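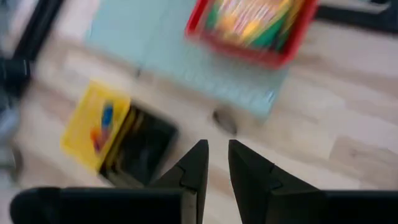

Page last changed: 18 Nov 2021

Home | Notebook | Rigs | House rules | Print this page | E-mail this page

Right, the speed rule. I've been grumbling about this since September, so I'm finally writing it down before I forget what we agreed with the Lesteck lot.

Wrist view smears badly when the arm is travelling, and you can see how little survives: fingers lovely and sharp, floor all streaks, the stuff in the red basket just bands of colour. So from now on, no grasp decision gets taken on a moving frame. Stop, settle for 500 ms, then look. Yes, it's slow! I know!

Other bits for the Brustis checklist:

- log the stop as well as the move (I forgot this on run 1006, sorry all)
- anything small and dark near the fingertips counts as "unknown" until a still view says otherwise. There's a greyish oval thing by the corner of the blue mat that I wouldn't like to name from this
- hands stay out of reach until the arm is parked, even for a quick tidy of the yellow container

Vunmont's sheet allows 20 retries before a person steps in. Far too many for me, I'd say five. Still need to ask Ní Chonaill which version they're working to.

3 comments | 2 shares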